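Library > Working Papers > Housing and Indoor Environment > Section 4

We use cookies to remember your reading settings. By continuing to browse you accept their use.

4. Wall colour and the perceived size of small rooms

4.1 Background

Residents of small flats are often advised to paint their walls in pale shades. The advice is old and widely repeated, yet it has seldom been tested in homes that people live in. The present section reports the part of the Nodon housing study that dealt with colour. It draws on answers from 400 households in two districts, Stulel and Wada, all of them in flats where the main room measured 9 square metres or less.

Each household was asked to judge the length and width of its main room without a tape, and then to describe the walls, floor and ceiling. Our staff measured the rooms on a later visit. Flats with sloping ceilings were left out, as were those repainted after the first visit.

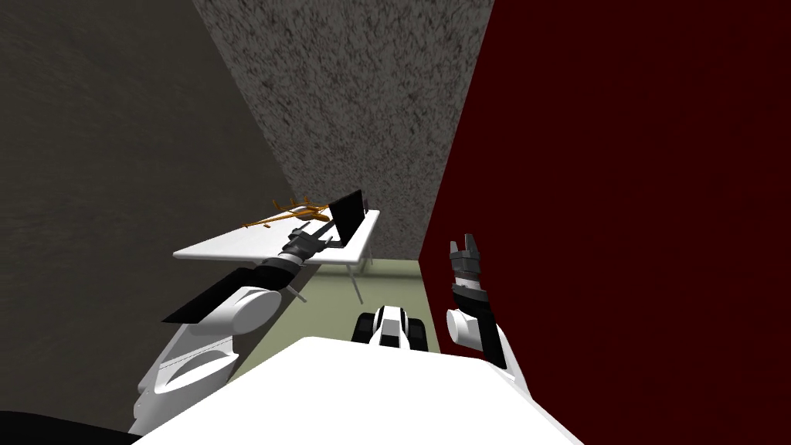 Figure 4. A small room with grey and dark red walls and a white table.

The gap between the judged and the measured size was smaller than earlier work had led us to expect. Households with pale walls overstated the length of the room slightly more often than those with dark walls, but the difference was weak once window size had been taken into account. Rooms with a single dark wall gave the most uneven answers. Some residents found such a room deeper, others found it shorter, and the position of the dark wall explained only part of this.

4.2 Furniture and visible floor

Furniture mattered more than paint. Where a good stretch of floor could be seen from the door, residents tended to call the room adequate, whatever the colour of the walls. The Vendosa scale of room comfort, which runs from 0 to 100, gave a median of 82 for these households. Heavy cupboards standing flat on the floor lowered the score — in Wada more sharply than in Stulel, where built-in storage is common. 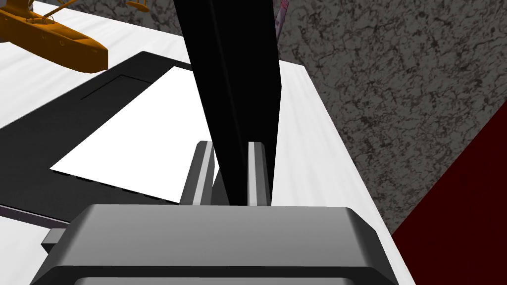
Should landlords therefore stop painting small rooms in pale shades?

The findings give no ground for a change of practice, although they suggest that money set aside for repainting may be better spent on storage.

Comments

Tenant in Wada: Our hall was left out of the survey and it is the darkest part of the flat. Will halls be covered later?

mk_reader: Was the lighting the same on both visits? I could not find this in section 3.

Plasterer: Gloss or matt? It makes a great difference in a room of that size.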